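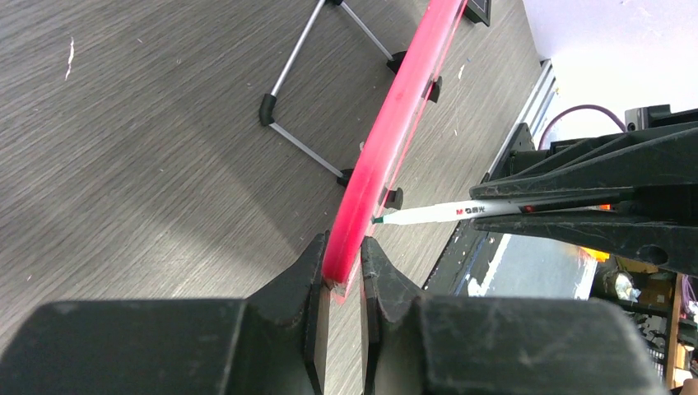 I built the Hurkitz two-arm recording kit after wasting most of August on demos my policy couldn't learn from. You get a camera for each wrist, two sets of tapered fingers and the recorder software, and it all goes on in 34 minutes (my time, with coffee!). Writing tasks are my favorite test: one arm steadies the pink-framed panel by its end while the other brings in the green-tipped marker, and both streams stay in sync.

Spare fingers ship from Melbridge in packs of 2. Ask for Setsuko if you need longer ones.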